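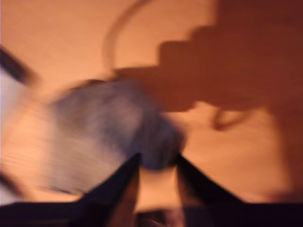

Orange-tan tabletop under amber light

Warm bulbs over a craft table: too orange for mixing paint?

Posted in Home Lighting by Flanis
6 replies hidden, showing top 3

Hi everyone! I finally have my own craft corner and I'm so excited about it. I paint little cards and bookmarks, mostly watercolor, and I also just like sitting there in the evening with tea. I put in a really warm bulb because I love that campfire feeling, and it makes the table glow like a peach. But the first card I mixed colors for at night looked completely different at breakfast! My soft gray had gone nearly blue and the yellow was way too strong. Do I have to give up my cozy light? I rent, so no new wiring, and I'd like to keep it under $50 if I can.

Sadeghi
Top helper

Oh, you don't have to give it up at all! Keep the warm bulb for tea and add a second lamp just for painting. I've been doing it this way for years and I love it.

What happened with your gray is normal. Warm light has very little blue in it, so you can't see how much blue you're putting down, and you keep adding more. Yellow is the same story the other way: it sort of disappears on white paper under an orange light, so you pile it on. Then the sun comes up and there it all is!

For the painting lamp, check two things on the box. One is the color temperature, and you want 5000K or close to it. The other is CRI, which tells you how true colors look, on a scale that tops out at 100. Lots of cheap bulbs are in the low 80s and I had an old one at 76 that made every red look like brick. Try for 90 or better. A clamp lamp plus a good bulb should fit your budget with money left for paper.

Put it on the opposite side from your painting hand so you aren't working in your own shadow, and switch the warm one off while you mix. If both are on you get a muddle. Also tape a scrap of plain white paper next to your palette. If it looks cream to you, your light is still too warm.

Have fun with the cards!!

Lerkell

just paint in the daytime lol. north window is best

Fotance

Agree with Sadeghi on the second lamp. I'd add a swatch card, which is free and so much fun to make. Paint a small square of every color you own in daylight, write the names under them, and let it dry. At night you go by the card and the names, whatever your eyes are telling you. I made mine in April and I still pull it out for every single painting.

One more thing, a colored tabletop bounces its color up onto your paper too. I lay down 2 sheets of white poster board before I start and it helps a lot.

Flanis

Thank you all, ordering a clamp lamp tonight! Going to make the swatch card first thing tomorrow while the sun's on that side of the house.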